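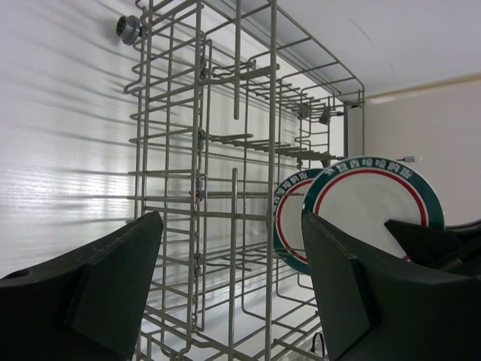 Progress report to the Zuster Fund
Gilmartin High School Robotics Class, Hotovbridge
Project: Ovell, two-arm dish handling
Reporting period: start of fall term through January

Summary

The Ovell project is a one-year class project in which students set up a pair of small robot arms, teach them to put plates into a dish rack and take them out again, and write up the results. The Zuster Fund is paying for parts and supplies. The school is paying for the room, the computer and teacher time.

At the end of this period the station is built, both arms work, and the first full set of recordings is done. Eight students are enrolled. We are on schedule for the build and a little behind on training and testing. Spending is inside the budget. We are asking for one change to the plan, described near the end.

Work completed

Station. The arms are mounted on one side of a white work table with the dish rack between them. The original plan had the arms facing each other across the rack. We tried that in the first weeks and the elbows came too close together whenever both arms reached for the same side. Moving both bases to the same edge fixed this. It did mean redoing the mounting holes, which cost us several class periods.

Cameras. There is a camera at the wrist and a fixed camera that covers the whole work area. The wrist view is used mostly to line up the fingers with the rim of a plate. The fixed view is used to tell where the rack is and whether the other arm is in the way. Students wrote the program that saves the views together with the joint positions. The first version let the views drift apart in time over a long recording, and those early files were deleted. The current version stamps every picture when it arrives, and the drift has not come back.

Cables. Cable routing took longer than anything else in the build. A cable that is too short pulls on the wrist when the arm is fully extended, and one that is too long gets into the rack. The students settled on a loop at the base and a second one near the wrist, and there is now a cable check on the startup sheet. We lost one cable to a bent connector before the check was added.

Gripper fingers. The fingers that came with the arms were too smooth for glazed plates. The class drew and printed several versions with a raised pad on the inside face. The version now in use holds a plate by the rim well enough to lift it and turn it on edge. Wear on the pads is being logged every month.

Rack and dishes. We are using an ordinary wire dish rack and ordinary plates. The class voted against buying plastic plates made for play kitchens, as these are light and bend at the rim, and results with them would not say much about real dishes. The plates do not all match, which the students wanted. Two plates were broken during the period, both early on and both from a low height. Eye protection is required whenever the arms are powered.

Recordings

A recording is one attempt at a task with a student guiding the arms through it. Students work in pairs. One guides and the other watches the stop button and fills in the log. They trade places after each batch.

The class made 271 recordings in this period. After review, 251 were kept. Most of those removed had a plate that slipped during the lift or a rack that moved on the table. A few were removed for bad files. The review was done by students who had not made the recording in question, using a checklist the class wrote. There was some disagreement over what to do with recordings where the plate went in crooked and was then straightened. The class decided to keep them and mark them, in the hope that the program can learn the correction too.

The tasks recorded so far are placing a single plate in the rack, removing a single plate, and moving a plate from one slot to another. Passing a plate from one arm to the other was planned for this period and has not been started.

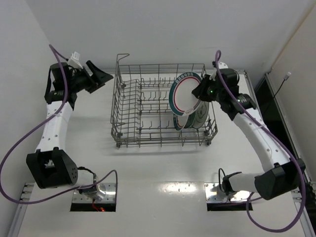 Can the arms load the rack without a student guiding them?

Only for a single plate so far, and only when it starts from a marked position. A student stands at the stop button for every run. Placing a second plate beside the first works some of the time, but the spacing is still poor and we are not ready to report a success rate for it.

Training and testing

Training began later than planned. The school computer was shared with another class until December, and long jobs were stopped when someone else logged in. It is now reserved for this class after 4 p.m., and training runs overnight.

The first trained program learned to reach for the plate but closed the fingers too early. Students went through the recordings and found that the pairs did not all grip the same way. Some closed the fingers slowly while still moving, and others stopped first and then closed. The class agreed on stopping first, and all later recordings follow that rule. The second program, trained on the later recordings alone, closes at the right point much more often.

Lighting has been a problem. The inside surfaces of the station are pale and the table is slightly glossy, and a strong reflection can wash out the thin wires of the rack in the wrist view. We turned down the lamp and moved it. Results after lunch and results in the evening are now closer to each other than they were in the fall, but this has not been measured properly. A test under fixed light levels is on the list for the spring.

The main failure left is at the rack itself. The arm gets the plate close to the right slot and then lowers it on top of a tine. A person would feel this and shift the plate over. The arms have no touch sensing in the fingers, so the program has to work from the camera views and the load on the motors. Two students are looking into whether the motor load can be used as a warning.

Student learning

All students have completed the safety section and can start up and shut down the station from the written sheet. Each student has also finished one individual task, such as a printed part, a section of code, a test plan or a chapter of the class manual. The manual is in draft. It is written for next year's class and has been tested on two students from the introductory course, who got the left arm running from it but were stopped by a missing step in the camera setup. That step has been added.

Attendance has been good. Evening sessions are hard for students who ride the bus, and we moved most of the recording work into class time for that reason. It slowed the recordings down somewhat but everyone now gets time with the arms.

Budget

Spending to date is nearly $3000, most of it for motors, camera parts, printing material and cable. Replacement motors cost more than we had planned. Plates and the rack cost less. Receipts are on file in the school office and copies are attached to the mailed version of this report. No grant money has been used for food or travel.

Requested change

The original plan includes a cup and bowl task in the spring. We would like to drop the bowls and keep the cups as an optional item, and use the time for the two-arm handover and for the tine problem described above. The change does not affect the total budget. It would move the money set aside for bowls and a second rack over to spare fingers and one spare wrist motor. Please let us know if a separate form is needed.

Plans for the next period

Record the handover task, beginning with the larger plates.
Repeat the single-plate test under fixed lighting and report a success rate.
Retrain using only recordings that follow the stop-first rule, and compare with a program trained on everything.
Finish the manual.
Hold an open evening at the school in May. The Zuster Fund is invited and we will send the details once the room is confirmed.

The recording log, the review checklist and the draft manual can be sent on request. The next report will cover February through the end of the school year.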